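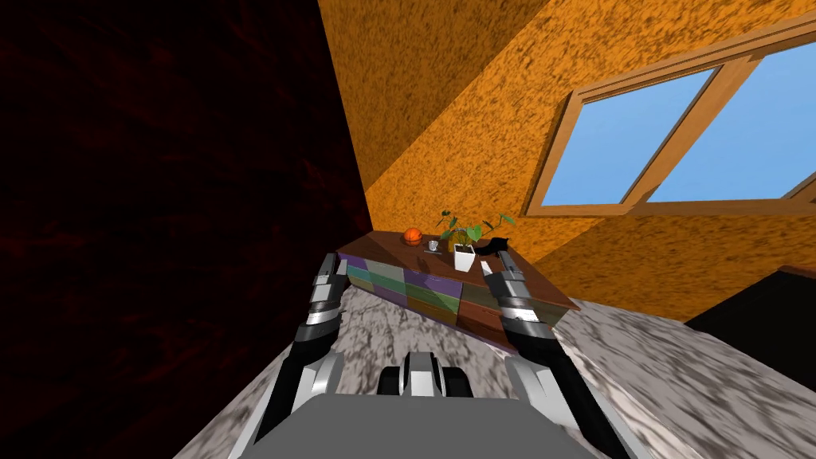
### 4.2 Choosing a view before the grasp

Policarpio plans a pick in two stages. The first stage uses the wide view (Figure 4), where the dresser top and both arms are visible, and decides which object to go for and which arm to use. The second stage uses the view at the gripper and refines the final approach. Earlier versions joined the features from both views and let the network sort them out. We replaced that with an explicit gate, a single weight between 0 and 1 that sets how much the gripper view counts toward the next action.

The reason is texture randomization. Rooms in the Gillstead set draw wall, floor and furniture textures independently, so a bright speckled wall can stand next to one that is almost black. In the room of Figure 4, the ball and the plant in its white pot are easy to segment. The small black object near the right gripper is harder because it lies on dark brown wood, and the slim white item close to the front edge covers very few pixels. A detector trained only on well-lit rooms tends to merge the black object with the surface under it.

The gate is computed from three inputs: the local contrast in the gripper view, the entropy of the segmentation output, and the distance between the gripper and the current target estimate. When contrast is low and entropy is high, the weight drops and the controller keeps following the target pose from the wide view. The pose is carried forward with joint encoders — no new visual estimate is needed for up to 24 control steps. After that the arm stops and the planner is called again.

Figure 5 gives a close view in the same room. The gripper is fully open with nothing between the fingers, and the surface behind it is close to black with faint red mottling. No object can be picked out against it. The rule for such input is that an open gripper and an empty gap must not be read as a failed grasp unless a close command has been sent.

**Figure 5.** Close view of an open gripper against a dark textured background.
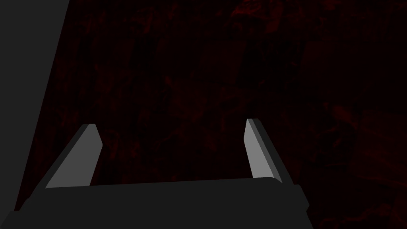
Anqi Shao argued that a gate tied to contrast would also fire on plain white walls, where the gripper view is still useful. We checked this on 126 held-out rooms with light, untextured walls, and the objection was correct. The contrast term is now computed only inside the predicted target mask, padded by eight pixels. If no mask is found, the entropy term decides alone.

The gate was trained on 793 simulated episodes with the rest of the network frozen. Section 4.3 covers the replanning step and its time limit.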